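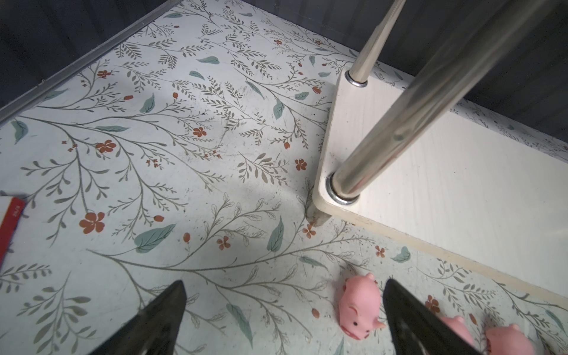
The Pigs of Elldale

By the time Ljubica Janevski got to her aunt's kitchen, her cousin Valentin had already claimed the good knives, the bad radio and the moral high ground.

"I've been here since nine," he said. He was standing at the sink with his sleeves rolled, which in Valentin's case was a costume. "I did the whole pantry. Do you know how many jars of bay leaves a person can own?"

"Is that a riddle?"

"It's a cry for help."

Their aunt was not dead. This had to be explained to everyone in Elldale, one neighbor at a time, because people saw two relatives carrying boxes out of a house in November and drew the usual conclusion. Rogelio Dalisay from next door had come over with a casserole and his hat in his hand. When Ljubica told him that Aunt Satti was alive and well and had moved to Sindcombe to live near a lake with a man who repaired accordions, Rogelio had looked at the casserole for a long moment, and then left it anyway.

Satti wasn't her name. It was what Valentin had called her when he was two, and since nobody in the family had ever improved on it, it was on her checks.

She had left instructions, written on the back of a church bulletin and stuck to the refrigerator. Sell the table. Give Rogelio the ladder, it's his. Throw out anything in the freezer you can't identify, and don't be brave. The last line said: The pigs go to whoever deserves them.

"She can't mean that," said Valentin.

"She wrote it down."

"She also wrote down that the furnace is a Leo."

The pigs lived on the tablecloth. They had always lived there, among the teal leaves and the little orange-red flowers, the way other families had salt and pepper. They were pink rubber and small enough to lose in a coat pocket, as both cousins had reason to know. Every Sunday dinner of Ljubica's childhood had been eaten around them. You did not move the pigs to make room for the potatoes. You moved the potatoes.

They had names, too, though the names were disputed. Ljubica held that they were Duke, Mrs. Duke and the Lodger. Valentin maintained that they were all called Kevin.

"We could split them," he said.

"There are three."

"I could take two."

"On what grounds?"

He dried his hands slowly, finger by finger, to give himself time. "I drove her to the eye doctor."

"Once."

"It was snowing."

"I painted that stand for her," said Ljubica, pointing. The stand was white and had two chrome rods through it, a thick one and a thin one, and in all the years it had spent on the end of the table no one had established what it was for. Satti had bought it at a yard sale from a man named Velimir Petkov, who told her it was half of something. She dried dish towels on it. At Christmas it held ribbon. Ljubica had given it two coats the summer she was twelve, and had been given a dollar and a peach.

"You painted it badly," Valentin said. "You can see the grain."

"That's called character."

"That's called one coat. I was there. You ate the peach and quit."

She let that go by, it being true.

They worked for a while without speaking. Ljubica wrapped glasses in newspaper. Valentin filled a box, wrote KITCHEN on it, filled another and wrote KITCHEN on that, and seemed pleased with the system. From time to time one of them passed the table and a pig would turn out to be in a slightly different place from before. Around eleven, Ljubica came back from the porch and found all of them gathered at the end nearest Valentin's jacket.

"They wandered," he said.

"Put Mrs. Duke down."

He took Mrs. Duke out of his shirt pocket and put her down.

At noon they ate Rogelio's casserole out of the dish, standing up, with the only two forks not yet packed. It was a very good casserole. It seemed almost a shame to have got it by living.

"We should ask somebody neutral," Ljubica said.

So they asked Rogelio, who came over for his ladder and found himself seated at the head of the table with a cup of tea in front of him. Valentin presented the case for Valentin. He spoke of the eye doctor. He spoke of gutters. He alluded to a birthday on which he, aged seven, had given Satti a drawing of a horse that she had kept on the refrigerator until it faded to a suggestion. Ljubica, when her turn came, said that she had telephoned every week, that she was the only one who had ever learned to make the plum dumplings, and that Valentin had once fed the Lodger to a dog.

"He came back," said Valentin.

"He came back changed."

Rogelio picked up the nearest pig and looked it in the snout. He had been a claims adjuster at Closance for 36 years and was not a man to be hurried. He turned it over. He pressed its stomach with his thumb. Then he set it on the tablecloth, on one of the worn gray places where the pattern had been scrubbed for most of his neighbor's adult life, and folded his hands.

"Which of you," he said, "gave them to her?"

The cousins looked at each other. Ljubica had always assumed it was her mother. Valentin had assumed they came with the house.

"I did," said Rogelio. "She'd had a bad winter. They were in a bin by the register at the hardware store, and I had forty cents over from some hinges. I bought one. I thought, well, that looks lonely, and I went back."

"You never said," said Ljubica.

"I've been looking at them through that window a long time. I figured it was understood."

There was a pause in which the furnace, a Leo, made itself known.

Valentin was the first to recover. He got up, found a sheet of newspaper, and began wrapping Duke with more care than he had shown the gravy boat. Ljubica wrapped Mrs. Duke. They both reached for the Lodger, and after a short scuffle did him together, badly, so that an ear stuck out.

"Oh, no," Rogelio said. "No, I don't want them. I've got a cat."

"She said whoever deserves them."

"I'm sure she did. She told me on the phone what she was going to write. She thought it would be funny." He finished his tea and stood up. "She said you'd be at it by lunch. I had you down for ten-thirty."

He collected his ladder and, after thinking about it, his casserole dish. At the back door he stopped to work the ladder through at an angle, a thing he had clearly done before, and told them over his shoulder that Marin Halilović would be by at four about the table, and that he'd take less than he said he would if they didn't mention his brother.

When he had gone, Ljubica unwrapped the pigs and set them back out among the flowers. The table wasn't sold yet. It looked wrong without them.

"I'll call her," Valentin said. He dialed, and held the phone out so they could both hear it ring, and somewhere in Sindcombe it was picked up on an accordion, a long wheezing chord, and then their aunt's voice.

"Well?" said Satti. "Who's crying?"

"Nobody's crying," said Valentin, who had something in his eye, probably bay leaf. "We want to know what you want done with the pigs. Really."

"Mail them to me, of course. I've been eating at a bare table since I got here. It's like living in a bank." The accordion started up again behind her and was told to stop. "And the cloth. And that white thing with the rods."

"What is it, though?" Ljubica asked. "The white thing."

"How should I know? You painted it," said her aunt. "Is there any of that casserole left?"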